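Stinia Grablaterne G 30 mit Dauerlichteinsatz

Artikelgruppe: Grabausstattung / Laternen
Hersteller: Fuvstead
Serie: Stinia
Lieferzustand: vormontiert, Sockelplatte und Befestigungssatz beiliegend

Produktbeschreibung

Die Stinia G 30 ist eine Grablaterne aus Aluminiumguss für Erd- und Urnengräber. Sie wird auf der Einfassung, auf einer liegenden Platte oder auf einem bauseitigen Punktfundament montiert. Das Gehäuse besteht aus Sockel, Korpus mit vier Scheiben und abnehmbarem Dach. Die Tür ist rechts angeschlagen und schließt über einen Magneten, auf Wunsch wird sie links angeschlagen geliefert. Alle Gussteile sind chromatiert und pulverbeschichtet.

Der Innenraum nimmt handelsübliche Grabkerzen oder den Dauerlichteinsatz Turno auf. Bei Kerzenbetrieb erfolgt die Zuluft über Schlitze im Sockel, die Abluft über den umlaufenden Spalt unter dem Dach. Der Spalt ist so bemessen, dass Schlagregen nicht direkt auf die Flamme trifft. Kondenswasser läuft über eine Rinne im Sockel nach hinten ab.

Technische Daten

Höhe über alles: 356 mm
Sockelmaß: 160 x 160 mm
Türöffnung, lichte Breite: 100 mm
Maximaler Kerzendurchmesser: 80 mm
Bohrbild: vier Bohrungen, Lochabstand 100 mm
Gewicht ohne Einsatz: 3,2 kg
Verglasung: Einscheibensicherheitsglas, klar oder satiniert
Oberflächen: Anthrazit matt, Bronze dunkel, Weißaluminium
Schutzart Einsatz Turno: IP54

Dauerlichteinsatz Turno

Der Einsatz Turno ersetzt die Kerze dort, wo die Friedhofssatzung offene Flammen untersagt oder die Grabstelle nur in größeren Abständen besucht wird. Die Lichtquelle ist eine warmweiße LED in einem opalen Zylinder von 51 mm Durchmesser. Die Elektronik kennt zwei Betriebsarten: ruhiges Licht und Flackerlicht. Umgeschaltet wird mit dem Drucktaster an der Unterseite.

Ein Dämmerungssensor schaltet den Einsatz bei Einbruch der Dunkelheit ein und am Morgen wieder aus. Die Spannungsversorgung erfolgt über zwei Monozellen (LR20), die nicht zum Lieferumfang gehören. Wiederaufladbare Zellen können verwendet werden, verkürzen jedoch die Betriebszeit. Bei satinierter Verglasung und nordseitiger Aufstellung unter dichtem Bewuchs kann der Sensor früher ansprechen als gewünscht. In diesem Fall ist die Schaltschwelle am Stellrad um eine Stufe abzusenken.

Montage

1. Untergrund reinigen und auf ebene Lage prüfen. Abweichungen von mehr als zwei Millimetern mit witterungsbeständigem Ausgleichsmörtel beheben.
2. Sockelplatte als Bohrschablone auflegen und Bohrpunkte anzeichnen. Bei Naturstein ohne Schlag bohren.
3. Bohrlöcher ausblasen, Verbundmörtel einbringen, Gewindestifte setzen. Aushärtezeit nach Angabe auf der Kartusche einhalten.
4. Dichtscheiben auflegen, Laterne aufsetzen, Hutmuttern handfest anziehen.

Die Ablaufrinne muss zur Rückseite zeigen und frei bleiben. Ein Verkleben der Sockelplatte ohne mechanische Befestigung ist möglich, bietet aber keinen Diebstahlschutz. Vor der Montage ist die örtliche Friedhofssatzung zu beachten – einzelne Träger begrenzen Höhe und Farbton von Grabausstattungen.

Pflege

Gehäuse und Scheiben mit klarem Wasser und weichem Tuch reinigen. Wachsreste nach dem Erkalten mit einem Kunststoffspachtel abheben. Scheuermittel, Steinreiniger auf Säurebasis und Hochdruckreiniger greifen die Beschichtung an und sind nicht zulässig. Einzelne Scheiben können nach Lösen der beiden Halteklammern werkzeuglos getauscht werden. Batterien bei längerer Außerbetriebnahme entnehmen.

Zubehör und Ersatzteile

Weihwasserkessel Stinia, passend in allen Oberflächen
Grabvase Ugwu, mit herausnehmbarem Kunststoffeinsatz
Ersatzscheibe klar / satiniert, einzeln
Ersatzdach mit Dichtprofil
Befestigungssatz Naturstein
Schriftband für den Sockel, graviert, maximal 30 Zeichen einschließlich Leerzeichen

Bestellhinweise

Bei der Bestellung sind Oberfläche, Verglasung und Türanschlag anzugeben. Für das Schriftband wird vor der Fertigung ein Korrekturabzug erstellt, die Gravur beginnt erst nach schriftlicher Freigabe. Gravierte Teile sind vom Umtausch ausgeschlossen. Bestellungen für die Gedenktage im November sollten bis Ende September vorliegen. Die Abgabe erfolgt über Steinmetzbetriebe, Bestattungshäuser und Friedhofsgärtnereien. 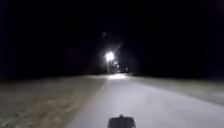

Weg mit Grasstreifen bei Nacht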